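Medeiros workspace refit: progress report for November

Prepared by Sneha Chaudhary for Hertta Rantala, Clisel

**Work since the last report**

The main room is back in daily use. The concrete floor has been cleaned and sealed, and the sealer went down over two nights so that the day users lost only one morning. We left the ductwork exposed, as agreed in the revised plan. Boxing it in would have lowered the ceiling and the quote came in well over budget.

Jitendra Kandpal has finished the lighting circuits. The lights nearest the windows now switch separately from the rest, which the users had asked for. Wooden tabletops have been fitted at the working height agreed with Vikas Yadav.

**Spending**

| Item | Cost (£) |
|---|---|
| Floor cleaning and sealing | 2,870 |
| Lighting switches and labour | 683 |
| Replacement window catches | 88 |

All of these are within the amounts approved. The invoice for the tabletops has not reached us yet and will go in the next report.

**Still to do**

- Blinds for the window side. Plekodent has measured up and we are waiting for a price.
- Touch up the paint by the main door.
- Move 3 storage cupboards out of the corridor.

Neelam Nigam will take over the snag list while I am on leave. Please send queries about the blinds to her.

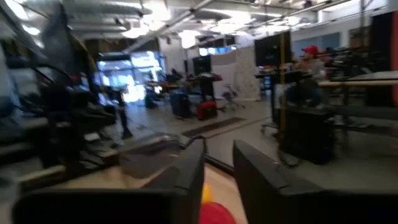 **Will the blinds need more money than was set aside?**

We don't expect so, but we will confirm once Plekodent's price is in, and nothing will be ordered before then.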